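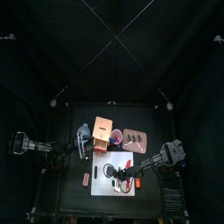
Light blue bowl, wooden box and the white board on the dark table

mossgate_16
Need opinions on storage for small kitchen stuff. I have a wooden box from Drandby, a light blue bowl and too many little things that end up on the table. I want one system before we move in March. Would you keep the box or go all plastic?

tallow
All plastic. I switched to Ronus tubs three years ago and I can tell what's in them without opening anything. A wooden box is one more thing to wipe.

plainjar
Disagree. Wood is fine for dry things like clips and tea. The bowl is the one I'd drop — anything left in a bowl stays out on the counter for good.

mossgate_16
The bowl stays, I use it every day. Adding the plastic one I'm considering.

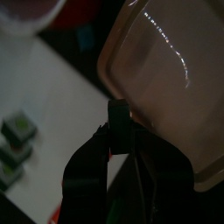 The translucent container, close up

tallow
That's the kind I mean. Is the pinkish tint going to bother you?

mossgate_16
No, I like it. My worry is scratches.

kettleside
Mine from Kütt got cloudy after 16 months in the dishwasher. Hand wash them. And measure your shelf first, I bought a set of 3 and one is still in the garage.

plainjar
Cloudy plastic is why I went back to wood. Brultberg sells dividers that fit most boxes, if you can cut them down a little.

mossgate_16
Okay. Keeping the box for dry stuff and getting one tub for the rest. Will measure tonight.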